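Friday, late

Okay, so I finally have a number I like! 743 picks this week, all out of the one gray bin, and I've had the headphones on so long my ears hurt. But the new ranking thing works, or it works enough that I went and bothered Everett Ferreira about it twice before lunch.

Quick recap for future me (who will have forgotten). The old way, the planner scored 2,000 grasp candidates per try and grabbed the top one, full stop. Now it still scores 2,000, but after a miss it pushes down everything close to the spot that failed, so it can't go poking at the same bad place over and over. Everett calls this "sulking." I've named the branch Nera, and the old one is still Ruvik – I'm leaving both on the server until the Erkeck people have had their look.

Fuzzy things are where it pays off. The blue chenille one used to eat four or five tries in a row, and now it's mostly two. The tape measure never cared which version I ran. The little action figure is still a pain, all thin limbs and odd angles, and I suspect the depth data there is garbage no matter what I do with the ranking. And the orange scrubbing pad! Such an easy pick, I could hug it. 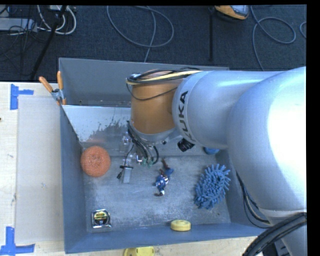 ## Stuff for next week

- Rerun the action figure alone, 4 poses, both branches
- Ask Rajput for their object list before I settle on mine
- Fix the log so it saves the second-best score too (I keep saying this)
- Pin down what I'm calling "close" to a failed grasp. Right now it's a number I typed in September and never touched again

Going home. There's leftover soup and I plan to eat it standing up.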